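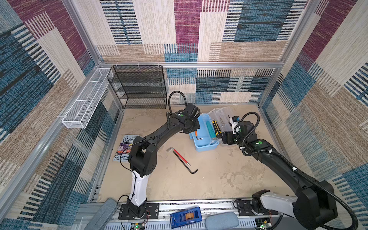
Slide 2: The box
Light blue base, clear lid. Keep the lid up while sorting. A tool box at this size suits hand tools only – nothing powered.

Slide 3: Laying out
Everything goes on the table before anything goes in. Hacksaw first, as it sets the space left for the rest. Then screwdrivers, then the hex key.

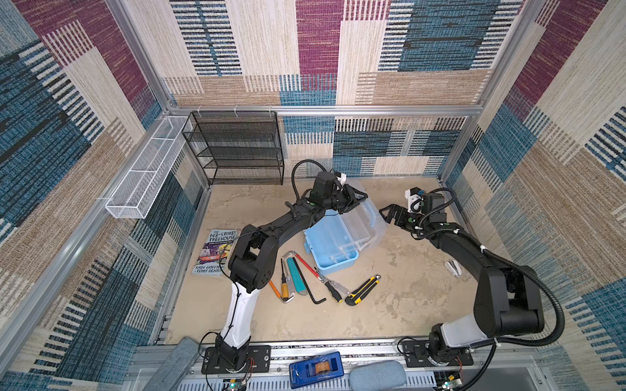
The utility knife goes in last, blade retracted. Pencils lie along the long side. Mention the Salinas workshop list here: 17 items, of which 5 were never used between March and the stocktake.

Slide 4: Objections
Expect the point about labels.
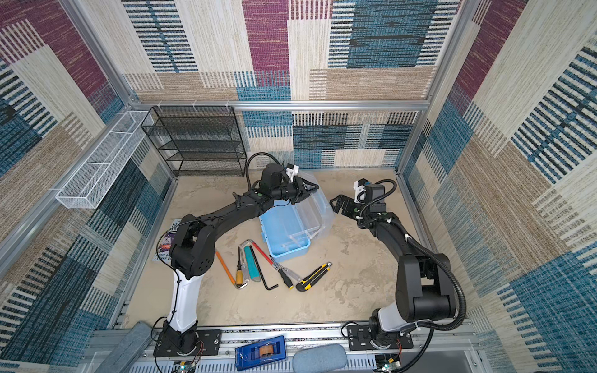

Bindetti wrote back that labels wear off within a year and that a fixed order of packing does the same job.

Take questions.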